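Dolldale Open Day: hand-held gripper recordings

Data card, last updated 31 Mar 2025

What this is
A small set of recordings made by visitors at the Dolldale open day, using the hand-held grippers from the Indwood bench. People walked in, got two minutes of instruction from Yurani Cusi and started picking things up. We had hoped for a handful of takers and ended up with 62 of them, from school kids to retired machinists – what a day!

Contents
218 episodes, one folder each, with video and a finger-opening track. The tasks were simple on purpose: move a box, turn it, open it, put it back. Visitors chose their own order, so the task counts are uneven. The list is in tasks.csv.
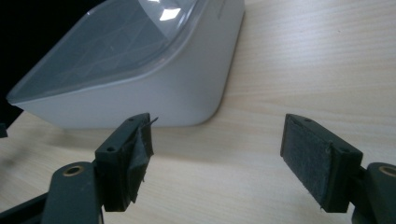
Food container task, view from the gripper camera. Left finger pad torn, right pad intact.

Known issues
Finger pads vary between episodes. The column pad_state in episodes.csv says "good", "worn" or "torn" for each side, filled in by Driss Ait Ali while going through the videos. If you care about contact, filter on it. If you want to see how people cope with a bad pad, keep everything, there is some lovely stuff in there.

Frosted lids and white plastic pick up glare from overhead lights. Exposure was left on auto.

Episodes under 100 frames are mostly false starts. They are still in the folders but left out of splits/train.txt. The longest runs go past 800 frames, and those are well worth watching (one visitor stacks, unstacks and restacks for the sheer fun of it).

Audio was removed before release.

Loading
Run piltov_read.py with the path to the dataset folder. Add --skip-short to drop the false starts. The Piltov reader needs Python 3.10 or newer.

Next round
We plan to do it again in September, with new tasks and spare pads on the bench. Suggestions are welcome in the issue tracker – small household jobs especially.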